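The Tide Tables

The harbour office at Penness issued its tide tables every November, in grey covers, 2000 copies. The heights were given in metres to one decimal place. The times were given to the minute. In thirty years of printing, the method had been changed once, when the gauge was moved from the old slip to the end of the north pier.

Su-bin Cha took over the calculations in spring. The first task was to compare the printed heights with the gauge record. She found that the predictions for high water were low by 10 centimetres, at springs and neaps alike. An error of that kind does not come from the moon. It comes from the zero.

She requested the levelling books from Beritport. They arrived in a box with a broken lid, and she read them in order. The gauge zero had been carried from a brass bolt in the wall of the customs shed. The bolt was entered in the first book as sound. In the fourth book it was entered as sound, repointed. A bolt that has been repointed has been out of the wall.

She wrote this down and underlined the second word.

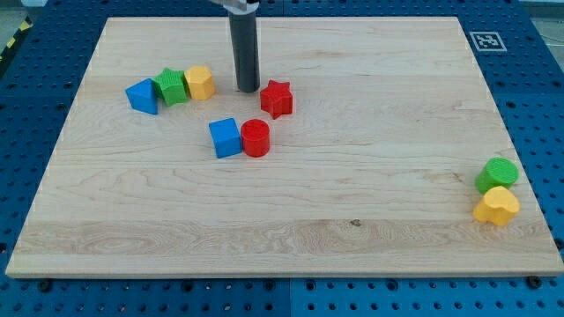
Zhuravel said on the telephone that the shed had been rebuilt after the fire, and that whoever put the bolt back would have put it where the mortar was soft. He asked if any ship had touched bottom. She said none had, as the error was on the safe side. Then he would leave it alone, he said, and the line went quiet for a while.

She levelled from the church step to the pier the next morning, out and back. The two runs closed to within a millimetre. The bolt was low by the amount she expected.

The correction took one line at the foot of page two. The ferry from Kiltulberg went on berthing at its usual times. In the customs shed she cleaned the bolt with a rag, measured it once more, and painted a small white cross beside it on the wall.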